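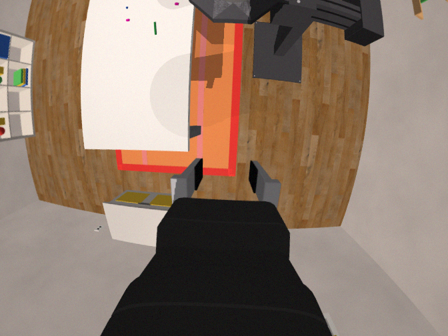 ## Vainio 1353 coupe: engine stamp doesn't match the plate

**wbiwott** – 1/25/18

Looking at a Vainio coupe through Lillow. Advertised as matching numbers, restored, one repaint in the original dark green. The chassis plate and the stamp on the bulkhead agree. The engine number ends 741, and the pad it is stamped on looks freshly machined. Factory pads on the 1353 cc engine should show coarse milling marks running front to back. Seller says the head was skimmed, but the pad is on the block. Restamp?

**MwajumaM**

Probable restamp, or a service block. Replacement blocks left the factory with a blank pad and the dealer was meant to transfer the old number by hand. Check whether the digits sit level. Hand-stamped ones wander.

**kaijage_m**

Disagree with "probable". A block decked during a rebuild loses the milling marks as well, as the pad is flush with the deck on the early engines. The number then has to be put back. Same block, new digits. Look at the casting date beside the engine mount. If it is later than the build date of the car, you have your answer.

**MwajumaM**

The pad is only flush up to the March changeover. After that it stands 2 mm proud and decking doesn't touch it. Which is this car?

**wbiwott**

Late. Twin-choke Flemeck carburettor, one-piece bumper. Pad is proud of the deck by feel, not measured.

**kaijage_m**

Then I withdraw half of that. The casting date still matters.

**Jabari Mabula**

I had a late one with the flush pad and it had never been apart. They used up old castings. I wouldn't rely on the changeover for anything.

Separately, ask about the gearbox. Most of these got the Clendura five-speed at some point. It's a better box but it isn't original, and "matching numbers" in adverts tends to stop at the engine.

**MwajumaM**

Was yours an export car? Those ran late on everything.

**Jabari Mabula**

Export, yes.

**v_ilie**

If the price assumes an original engine, offer 20 per cent under and let the seller produce the rebuild invoice. I'd still buy it if the sills are sound. Has anyone had the carpets up?

**wbiwott**

Not yet. Going back with a torch, a mirror and a depth gauge. Will post the casting date.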